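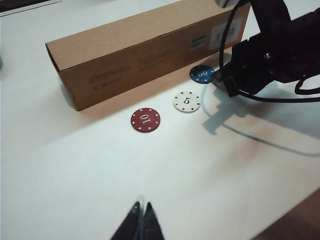

3. What the season diaries told us

3.1 Getting the coaches to write things down

I should say up front that I came to this project as a club person first and a researcher second. I ran with Gudcombe Harriers for most of my twenties and coached the under-15s there after my knee gave out, so when Alfredo Gatchalian suggested we study how small clubs look back on their seasons, I already had opinions (too many, he would tell you). We tried to keep those out of the coding. I'll leave it to the reader to judge how well we did.

The idea was simple enough. Three clubs, Gudcombe, Drerley and Ollell, agreed to have their coaches keep a diary from the first cross-country meet in the fall through the last track meet in June. We asked for an entry after every meet and one more at the end of the season, when each coach sat down and wrote out what had gone well and what hadn't. We gave them almost no rules. Write as much as you like, we said, and don't tidy it up later.

They did tidy it up later, at least some of them. Mac Mathúna (2) found the same thing with rowing coaches, and I remember reading that chapter and thinking our people would be different. They weren't! Drerley's distance coach rewrote four entries after the district meet in April, and we only know that because she mailed us both versions. We kept the originals for the main coding and put the rewrites in a pile of their own, which I come back to in 3.3.

3.2 Turning points picked early and turning points picked late

What we most wanted to know was whether the meet a coach calls the turning point in June is one that looked important when it happened. So we went back through the diaries and marked every place where a coach said, in so many words, that something had changed. "This is where it starts" counted. "Good day, kids ran hard" did not, though Alfredo and I went back and forth on a few of those for an entire afternoon.

Figure 1 plots the marked passages against the meet calendar for each club. The gray bars are passages written within a day of the meet, and the black bars are the ones from the end-of-season entry looking back at that same meet. If memory and diary agreed, the two would rise and fall together, and at Ollell they more or less do. At the other two clubs the black bars bunch up hard in the last third of the season, while the gray ones are spread all over the place, with a nice fat cluster in October that had vanished from everyone's mind by summer.

I find the October cluster kind of touching. These were relay days mostly, muddy, nothing riding on them, and the coaches came home and wrote pages. One of the Gudcombe entries runs to 2000 words about a boy who had never finished a race before and finished one. In the same coach's June summary that boy gets no mention at all, and the turning point has moved to the conference final, where the team picked up a place when another school's anchor dropped the baton. When I asked the coach about it he went quiet for a second and then said the final was the one people would ask him about.

That answer shaped the rest of the analysis for me. A season summary has readers, even when it's only going in a binder. Parents see it. The next coach sees it. A diary written at ten at night in a parked van doesn't have readers in the same way, and it shows in the wording: shorter sentences, a lot more weather, a lot more feet and shins and stomachs.

3.3 The rewrites

Back to Drerley. With only four rewritten entries I don't want to lean on this very hard, but they all go in one direction. The first versions are full of maybes. The coach wonders if she started the steeplechase kids too fast, wonders if the bus ride had something to do with it, says she'll ask the assistant what he saw. The second versions know the answer. The pace was wrong, the lesson was learned, and the plan for May is set out as though it had been there from the start. She was very open with us about it, and said the first ones had embarrassed her.

Alfredo reads this as ordinary hindsight, the same thing you'd get from anybody describing a job or a vacation. I'm less sure. Coaches are expected to have learned something from a loss, and quickly, and I think there's pressure to come up with the lesson before the evidence is in. Our data can't separate those two readings. A bigger set of diaries might, especially if the first drafts were collected the same night and locked.

3.4 What athletes remembered

We also gave a one-page questionnaire to the athletes in June and got 70 back. It asked for the best day of the season and the worst, with a few lines on why. Best days were scattered, as you'd expect with kids running different events. The reasons were where it got interesting. Very few mentioned where the team placed. They wrote about a personal best, a friend's race, a long lunch stop on the way home from a meet at Ollell where everybody got sunburned. Several of the Gudcombe kids picked that same muddy relay day from October, the one the coach had written pages on and then let go.

I read those out to him over the phone. He asked me to send him his diary back, and I did.

Worst days were more uniform and a good deal sadder, with injuries well out in front and not being picked close behind. We take those up in Section 4 along with the selection records, which Drerley was kind enough to share with us after we had already written most of this section.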